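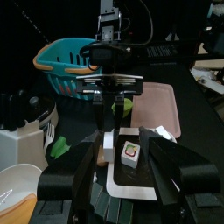 Viven parallel gripper, firmware from June, reviewed after 2,000 cycles on a two-arm tabletop cell

Grip force is repeatable and the rail carriage stays square under light loads. The fault is in the stop logic. At cycle 472 the left arm entered the shared zone over the tray while the right arm was still holding position. The controller logged the overlap and kept moving. Contact bent one finger and pulled the cable out of its clip.

Runamach support asked for the logs and suggested a 50 mm keep-out margin. With 100 mm set, the fault came back twice. The hardwired stop worked each time.

Good fingers, poor interlock. Do not run two on one table without an external zone monitor.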